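The Sunday Job We All Postpone

A slow look at the wire things in our kitchens, and how to get them clean again

26/05/2019

When I moved to this country I brought one suitcase and a very firm opinion about kitchens, which I had received from my mother. The opinion was that a kitchen is clean when the floor is clean. Everything above the floor was, for her, a matter of wiping. It took me many years and three rented flats to understand that the dirt in a kitchen does not like the floor so much. It likes the wire.

I mean the racks, the baskets, the small shelves that hang inside cupboard doors, the thing under the sponge. In the last ten years we have filled our kitchens with them. They are cheap, they are light, they let the air pass, and in a shop they look so empty and so tidy that one imagines one's whole life will become like this. My neighbour in Tremow, where I have lived for six years, has 30 of them in a kitchen that is smaller than my bedroom. I have fewer, but I am not in a position to laugh.

The trouble is in the shape. A plate has two sides. A wire basket has as many sides as it has wires, and at every place where one wire crosses another there is a corner, and every corner keeps something. Onion skin becomes dust there. Oil from the air settles on it and holds the dust. If the basket stands near the hob, after one winter it has a kind of fur, which you do not see because it came slowly.

I started to write this piece in February, when I took down a basket to look for a bag of lentils and the basket stayed a little stuck to the shelf. I decided then to wash all of the wire things in my home, to do it properly, and to ask other people how they do it. I asked friends, I asked a woman who cleans holiday flats, and I asked at the hardware shop near the station. They did not agree about anything except the sponge.

The sponge should be the ordinary kind, with one soft side and one rough side. Not steel wool. Steel wool goes through the black coating of a basket very quickly, and under the coating is plain metal that waits only for a little water to begin rusting. The rough green side of a kitchen sponge is strong enough for nearly everything if you give the soap some time before you begin. You hold the rack firmly at one end with one hand, and with the other you pinch the sponge around the wire and go along it. 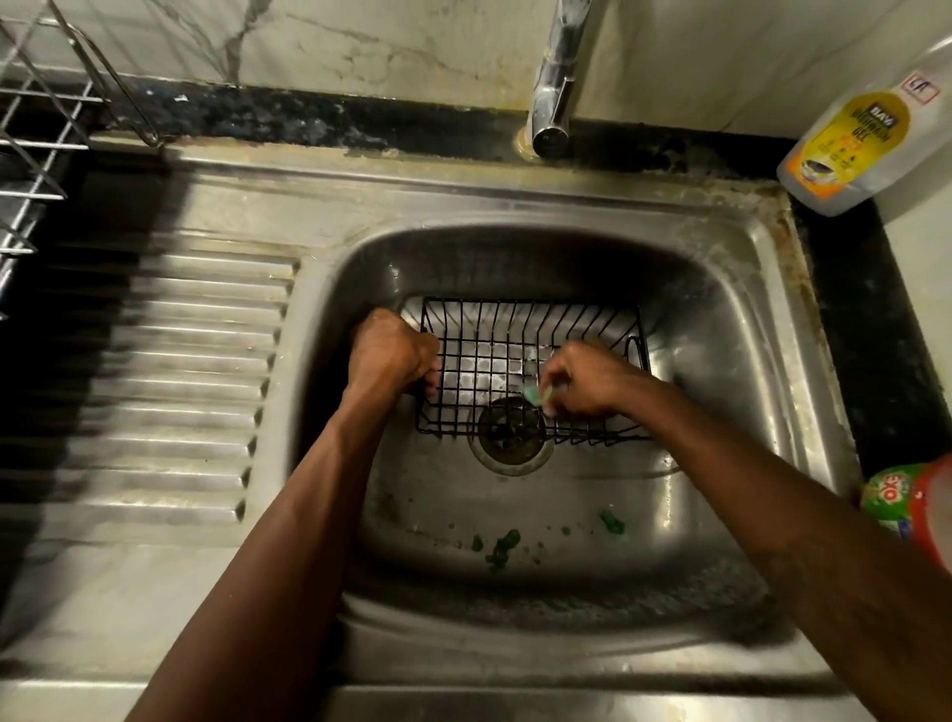 It is slow work and I will not pretend otherwise. The woman with the holiday flats told me she does all the wires in one direction first, then turns the rack and does the rails that cross them, and she never goes in circles. I tried both ways. With circles I felt that I was working very hard, but the corners stayed brown. With her method it took me 40 minutes for two baskets and a shelf, and the corners came clean.

Water should be hot, but not so hot that you must wear thick gloves, for with thick gloves you cannot feel the wire. Some people leave the basket lying in the full sink overnight. I did this once with an old one, and in the morning there were small orange points on the side of the sink where the coating had been chipped. I now give it a quarter of an hour and then I take it out, even if I am in the middle of a telephone call.

About what to put in the water there are two parties. The first party believes in washing-up liquid and nothing more. The second believes in soda crystals. I belong to the first party on normal days, and to the second when something has stood beside the cooker for a year. Skiller, the paste that was recommended to me in the hardware shop, I bought and used on one half of a shelf. The half was very clean and smelled of oranges until the next day. The other half, done with washing-up liquid, was also clean. I kept the paste for the oven door.

What the sink tells you

There is a second lesson in washing such things, and it is about the sink. Whatever was sitting in the corners of the rack has to go somewhere, and it goes to the bottom of the bowl. Small green pieces of old herbs or vegetable leaves, crumbs, dark specks of I do not know what. If you let them go down the drain, they will meet there with the oil and make friends. I collect them with a piece of kitchen paper before I let the rinsing water run, and I put them in the food bin.

And then, when the rack is out, you are standing in front of the sink with wet hands and a sponge that is already dirty. This is the best moment of the week to clean the back edge, the metal strip behind the bowl, which most of us only look at when something falls there. The foot of the tap is the worst place. In a region with hard water, and Tremow is unfortunately in such a region, a yellowish ring grows around it, and it becomes so much a part of the tap that guests would think it was designed. Vinegar helps. You wet a strip of old cloth with it, you tie it around the foot of the tap like a scarf, and after an hour you rub. On natural stone vinegar must not drip, so I put a dry towel behind.

I also recommend using the ribs of the drainboard for what they are for. Those grooves are pressed into the metal so that water can run back to the bowl, but they collect lime in the low places, and a flat sponge goes over the top and misses all of it. An old toothbrush follows each one from end to end. I did mine on the same afternoon, and I counted it as a rest from the baskets.

The drying, which people forget

My hardware shop man, who speaks little, spoke for a long time about drying. He said that more baskets are spoiled by drying than by dirt. If you put a wet basket directly back in a cupboard, the water sits in the joints, in the dark, with no air, and the rust begins from there. So first you shake it. Take it by the two long sides, over the sink if you have space, and give it a few short movements down. Then turn it and do this again.

After that it can stand upside down in the dish rack, if the dish rack is big enough, or on a cloth on the worktop. I prefer the cloth, as the dish rack on our counter is usually full of glasses. On a polished dark stone you should really not leave a dripping basket without something under it. The drops dry in a grid of grey rings, and then you have given yourself another job. A dark counter is beautiful for the first hour after wiping, and for the rest of the time it tells everybody about your water. 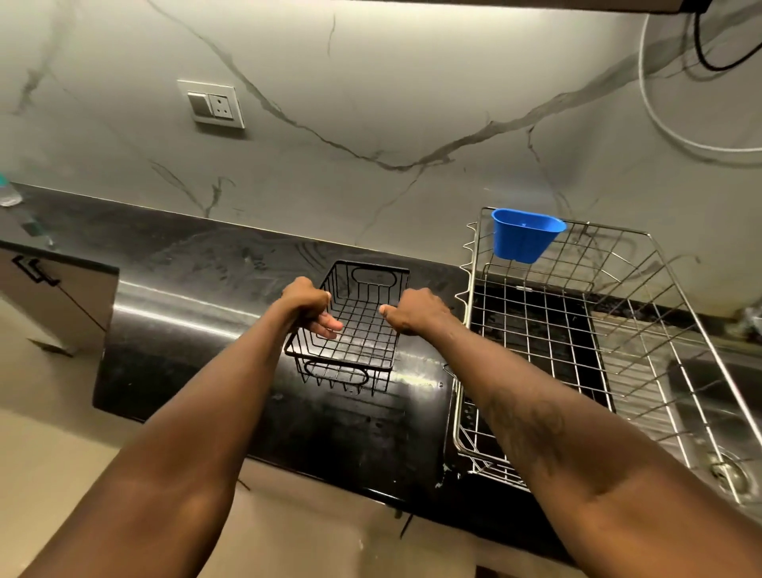 Photo: Varma / kitchen series

The handles need a separate look. Many of the small baskets have a loop at each end, so that one can pull them from a shelf like a drawer, and of course this is the place where fingers come with butter on them. I wash the loops first, while the sponge is fresh. If a loop has lost its coating on the inner side you will feel it with your thumb before you see it. There is a lacquer for this, sold in very small bottles, but I find that a basket with a rough handle can also have a good second life holding clothes pegs.

Before you put anything back, I would ask you to do what I did not do the first time, and wait. An empty, clean basket has a strong wish to be filled, and we obey it too fast. I had returned all the same packets to all the same places before I noticed that one of them was a cake decoration from a birthday four years ago. The second time I left the baskets empty on the table until the evening. When I went back to them I put in only the things I could name a meal for. One basket stayed empty, and I gave it away.

Some words about buying

If after all this you still want to buy a new one, and I understand this wish very well, look at the joints and not at the colour. In the shop, run a fingernail over the place where the wires cross. It should be smooth, with the coating going over both wires as one skin. If you can feel a small step, or a sharp point, the water will find it too.

Wide squares are easier to wash than narrow ones. Your finger with a sponge around it should be able to go through. Very fine grids are good for keeping garlic from falling out, but you will be cleaning them with a toothbrush for as long as you own them. The medium basket from Vevham, which I have used since last autumn, is wide enough for my finger, and it is low, so that the things at the bottom are not forgotten. Its one fault is that it slides on a painted shelf. I put a strip of cork under it.

Do not buy the set of six. I know that the set of six costs almost the same as four. But the fifth and the sixth will go on top of the cupboard, where the air is the most greasy in the whole kitchen, and you will meet them again in a year.

How often must one do this? The holiday flats are done at every change of guests, but there they are paid for it. In a normal home I would say that the rack nearest to the sink wants washing every two weeks, the baskets inside cupboards twice in a year, and the one beside the cooker whenever you touch it and then look at your fingers. I have written mine on the calendar inside the pantry door. The next one is the shelf above the bread, and for that I have to find first where I have put the toothbrush.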